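Library > Technical Reports > Robotics > Simulation Practice > Full text

Search this collection Advanced Go Clear

4. Rules for the Use of Rendered Wrist Views

4.1 Background of the rules

The first version of the Fustside rules was written for physical cells only. It said how a wrist camera must be fixed, when it must be cleaned, and who may change its settings. When our group began to train and test with rendered episodes, the same text was simply applied to them, and this gave poor results. A rule on lens cleaning has no meaning for a rendered camera. A rule on lighting has a meaning, but a different one, as the light in simulation can be changed between two episodes without any person entering the room.

We therefore separated the rules into 2 groups. The first group is common to physical and rendered work and covers naming, storage, review and release. The second group covers the rendered work alone and is the subject of this section. The Clultetar guideline, which some of our partners follow, treats both together. We respect this choice, but in our experience the reviewers then skip the parts which they believe are not for them.

In this section the word "must" marks a requirement and the word "should" marks a recommendation. A set of episodes that fails a requirement is not released. A set that fails a recommendation may be released with a written note.

4.2 Start state of an episode

Every episode must begin from a state that a reviewer can judge by eye from the wrist view. For grasping tasks this means three conditions. The gripper is open. Nothing is between the fingers, unless the task begins with an object already held. Both fingertips, and enough of the gap between them to see what lies behind, are inside the view.

The third condition caused the most discussion. Some builders prefer to tilt the camera forward so that more of the workspace is visible, and then the fingers leave the picture. We do not accept this for released sets. If the pads are not visible, the reviewer has no simple way to notice that the gripper model was loaded with a wrong opening, and this error is more common than we expected when the work started.

The body of the gripper may fill part of the lower view. We do not set a limit for this, but the builder should keep the same camera position in all episodes of one set - a change of position requires a new set name.

4.3 Shadows and floor texture

Shadows are the item where rendered and physical cells differ most. In a physical cell the lamps are fixed and the operators soon learn where the shadows fall. In a rendered room with a strong directional light, the arm throws its shadow far over the floor, and furniture adds its own. Figure 2 is typical of what our reviewers must judge. The open fingers stand over a plank floor, the table at the upper left throws a wide brown shadow, and arm shadows fall on both sides of the center, beyond the fingers.

We require that shadows stay switched on. It may look like a good idea to remove them, and one early set at our site was made in this way, but a policy trained on it behaved badly as soon as a lamp was placed behind the arm. On the other hand, a shadow must not hide the place where the target object will appear at the start. The reviewer checks this with the object list open beside the view.

For floors, the rule is that the texture must be recorded by name and version. Plank floors deserve special care. Boards differ in tone, and their joints are long thin lines that a detector can confuse with the edge of a thin object. In the floor of Figure 2 there are also green, moss-like marks along several joints, one of them passing between the fingers. Such marks are permitted. They must however be listed in the episode record under "surface features", so that a later user who works with small green objects can leave these episodes out.

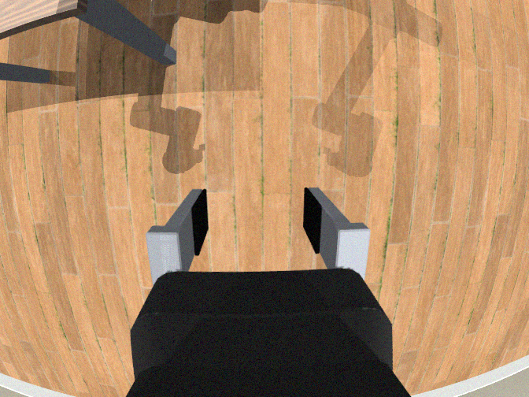 Figure 2. Wrist view over a plank floor in a rendered room, gripper open, with part of a table at the upper left and shadows of the table and the arm.

4.4 Review procedure

Each set is reviewed by one person who did not build it. The reviewer opens the first view of every episode, not a sample. We tried sampling during April and gave it up, as the faults were grouped in a few neighboring episodes and the sample passed between them.

The reviewer fills in the Lapointe sheet, a form with 23 lines that we took over from the physical cells and changed where needed. Lines on start state come first, then camera, light, surfaces and record keeping. An empty line counts as a failed line. The builder may answer in writing, and the answer is stored with the sheet also when the reviewer does not change the result.

In the trial period 27 sets went through this procedure, all of them made with the Konotex room builder. The most frequent remark concerned missing texture versions. Remarks on finger visibility became rare after the builders received the rules of Section 4.2 in printed form. We cannot separate this effect from the general growth of experience, and we make no claim about it.

4.5 Open points

The rules say nothing yet about wide lenses. With such a lens straight boards look bent toward the sides of the view, and our reviewers do not agree whether the lens model should be a line on the sheet or a part of the set name. For the moment it is written in the free text field.

A second open point is the treatment of partly visible furniture. A table that enters only at a corner of the view can still be a collision risk for the arm. We recommend to record it, but the wording is not final.

Reader comments (3)

gantry_left
Useful section. Is the changed sheet available anywhere? We still use the old one with the lens cleaning line and everybody writes "n/a" in it.

R. from the test lab
I don't agree with 4.2 on the camera tilt. For tall shelves you need the forward view. Maybe allow a second camera and keep the rule for the first one only?

mossbank
Posted Sunday, November 19, 2023
We had the green joint problem with a pea sorting task. The detector liked the floor better than the peas. Listing it in the record would have saved us a week.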